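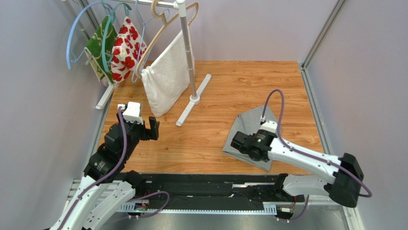 I own too many clothes, and I'd bet you do too. Last July I moved into a smaller apartment over in Vutelby, and the bedroom closet turned out to be the size of a phone booth (remember those?). So I hauled everything onto the bed and sorted it, which took me most of a weekend and two pizzas. I had 88 hangers' worth of stuff. Eighty-eight! I wear maybe a quarter of that, and I'm being generous.

My beef is with the way we get told to fix this. Every article says buy a system. Podness will sell you a closet kit for $180, with little cubbies for socks, and my sister swears by hers. I went to the store and looked at it for a long time. Then I went home and gave away six bags of shirts, and suddenly the closet worked fine. 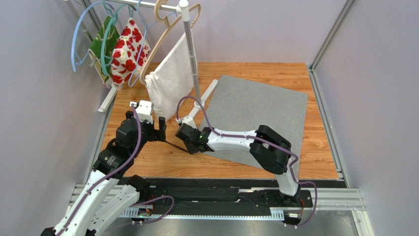
I'm not saying storage is a scam. A good hook by the door is worth every penny, and I'd fight anyone for my shoe shelf. But I think a lot of us shop for bins when we should be emptying drawers, and the bins just let us put off deciding. I kept a Lobo windbreaker for 24 years. It didn't zip! I moved it through four apartments, folded nicely each time, like it was going to heal.

My neighbor says you regret what you toss, and sure, I do miss one green sweater. I looked for it all through the cold snap and grumbled about it to anybody who'd listen. One sweater out of six bags, though, I can live with. The Rekeck thrift shop down the street has the rest, and last week I saw a guy at the bus stop in what I'm pretty sure was my old corduroy jacket. Looked better on him, too.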